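Fondiritz Adult Learning Center
Everyday Devices, Evening Course
Handout for Session 5: Choosing and setting up a personal alarm or a simple phone for an older relative
Prepared by Saulius Laur, with corrections by Cúc Hứa

Before the session

Please read the first two parts at home. The setup part we will do together, so bring a charged phone if you have one to spare. Last session we finished with batteries and chargers, and I assume you still have those notes.

1. Two kinds of device

In the shops these two are often placed on the same shelf, and people mix them up.

A pendant alarm is worn on the neck or the wrist. It has one button. It speaks by radio to a base unit in the home, and the base unit makes the call. If the person goes farther than the radio can reach, the button does nothing. Walls and metal doors make the distance shorter.

A simple mobile phone has large keys, a loud ringer and usually a help key on the back. It has its own SIM card and works wherever there is coverage. But it must be charged, and it must be carried. Many families buy the phone and then find it every evening in the kitchen drawer.

Some models join the two, with a SIM card inside the pendant itself. The Vavovside pendant that I will pass around is of this type. Its battery is smaller than in a phone, so ask the seller how many days it holds in normal use, and ask for this in writing.

2. Who gets the call

Write down the answers before you compare prices.

Does the button call a monitoring center, a list of relatives, or the emergency number directly?
If it calls relatives, what happens when the first one does not answer? A voicemail greeting can be taken as an answer by some devices, and then the list stops there.
Can the person speak through the device, or does it only send a signal?
Does the other side receive a location? How old can this location be?
Is there a monthly fee, and can it be stopped without a penalty?

In our class example, Mrs. Sakalauskas lives alone on the third floor. Her son is 19 minutes away by car, and a neighbor has the key. The neighbor should be first on the list, even though the son is paying for the device. We will discuss why some families do not agree with this order.

3. Coverage inside the home

The map of the operator shows coverage on the street. Inside, you must test. Make a call from the bathroom, the bedroom, the cellar and the place where the trash is taken out. Write "good," "weak" or "none" for each. If the bathroom has "none," a phone with a SIM card is not enough for this home.

4. Setup in class

Work in pairs. One person reads the step, the other one does it. Do not press the help key before step four, please — in March we had a real call go out.

Step one. With the phone off, insert the SIM card. Turn the phone on and remove the PIN request, so that it starts without a code after the battery was empty.
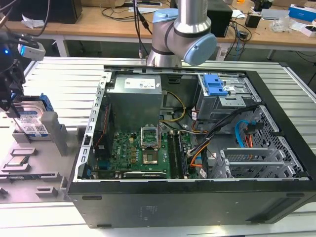 Step two. Save the contacts. Use the full number with the country code. Give each contact a name that the user really says, for example "Daughter" or "Doctor."

Step three. Set the ringer and the speaker to the highest level. Then call the phone from another room and listen.

Step four. Put your partner's number first in the help list. Hold the help key until you hear the tone. Your partner answers, and you speak for a minute without holding the phone at the ear.

Step five. Delete the practice numbers. Check the help list once more and show it to me.

5. Homework

Choose one person you know and fill in the questions from part 2 for him or her. Half a page is enough. If you visit the Clandell shop, you may ask to try the help key on the display model, but it has no SIM card, so you will hear only the tone.

Bring the homework on paper. Cúc will collect it at the door, and she returns it with comments at the next session.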